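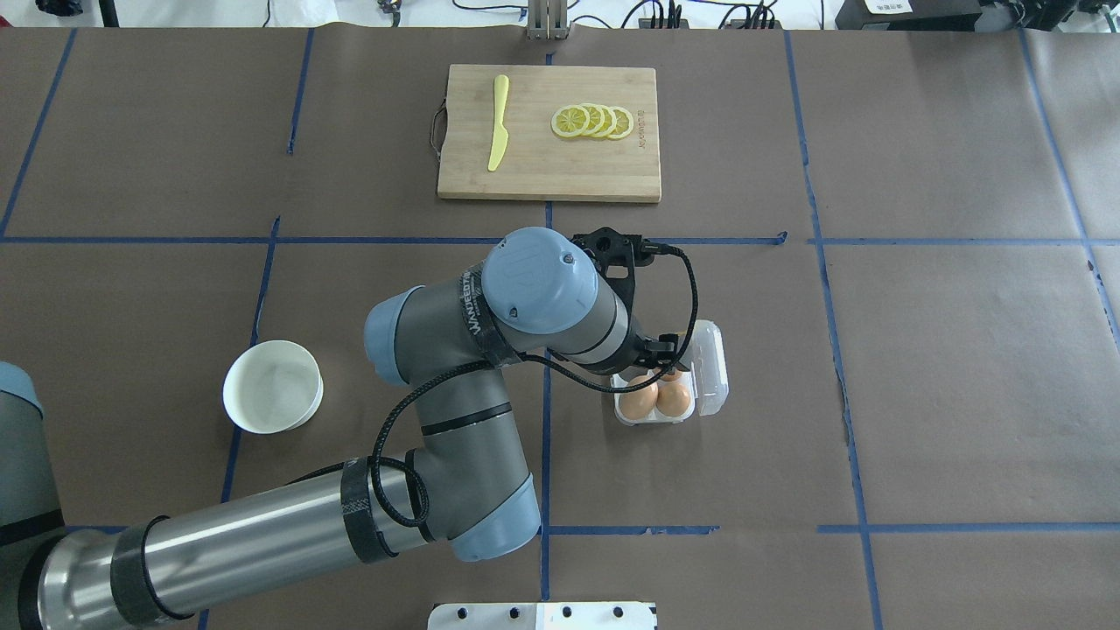
I got to Hjaltested a little before 10 in the morning, which was early, and Brynhildur Thygesen was already out in the parking lot waving me toward the side entrance. The open day at Zornidar didn't start for another half hour. "Come in, come in, it's quieter now," she said. "Later you won't hear a word I say."

She runs the kitchen project there -- Skuvier, they call it -- and she's been at it since last July. Before that she spent years on packaging lines, and she talks about that time with real affection. "Cartons, cartons, cartons," she told me. "Same box, same spot, all day long. I loved it! But I'd go home and make dinner and think, well, none of my machines could do this."

So I asked the obvious thing. Why food? Why not something that holds still and doesn't break?

"Because people understand it right away," she said. "I can talk to a visitor about force limits for 90 minutes and they'll nod politely. I say the word egg and they lean in."
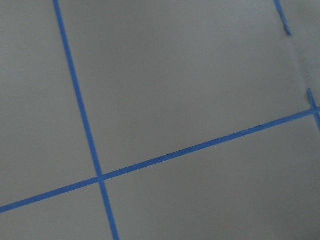 She's picky about the table, I learned. The tape grid gets checked every morning before anyone is allowed to start, and she does a lot of the checking herself. "It's for us more than for the robots," she said. "If I tell a colleague to put the bowl back in its cell, we both know which cell I mean. You'd be amazed how many arguments that saves." I asked if the lines had to be perfectly straight and she laughed at me. Straight enough is fine, apparently. She used to fuss over it with a ruler and got teased until she quit.

They expected more than 200 people through the door that day, a lot of them families, and I wondered if she was nervous. She was, a little! The software they run on, Purix, had been updated earlier in the month and she would have liked another week with it.

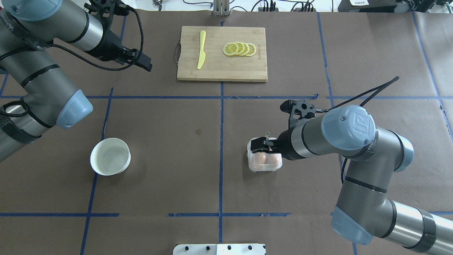 "Two arms is where it gets interesting," she went on. "With one arm you plan a path and you go. With two, each has to stay out of the other's way, and they both want the middle of the table. It's like my sister and me in our mother's kitchen." She held up her elbows to show me, and knocked her coffee with one of them (no harm done).

What does she do when a run goes wrong? "Stop, reset, write it down. I have 37 pages of notes from the spring alone, and most of them say 'again.'"

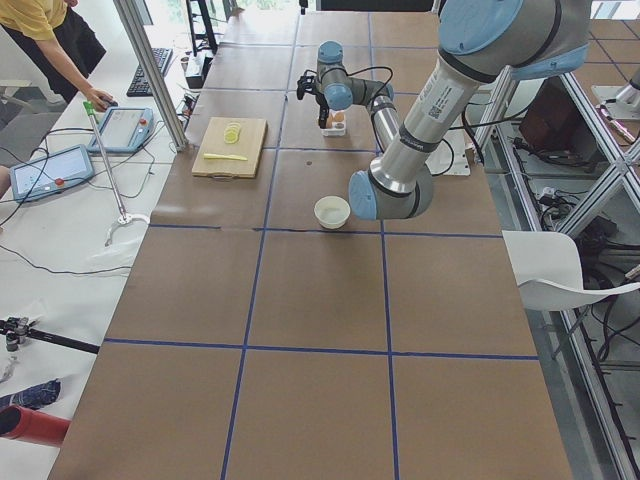

I'd expected the people side of it to be hidden away in some control room, and I told her so. She seemed almost offended. "No, no, you have to be close. You have to hear the thing." Her operators work within a few steps of the arms, at a white desk with a mouse and keyboard on it and the two teach pendants, each with its red stop button. New people get shown the button before they get shown anything else, she said, and then they get shown it again after lunch. She wants visitors to see that part too, and she'd been after the building manager for months to let her leave the desk out in the open on days like this.

By then the first families were coming down the hall and she was looking past my shoulder. I squeezed in one more question, about what she'd like to try next. "Pancakes," she said. "But don't print that, my boss will want a date."

I told her I was going to print it -- she said fine, and went off to say hello to everybody.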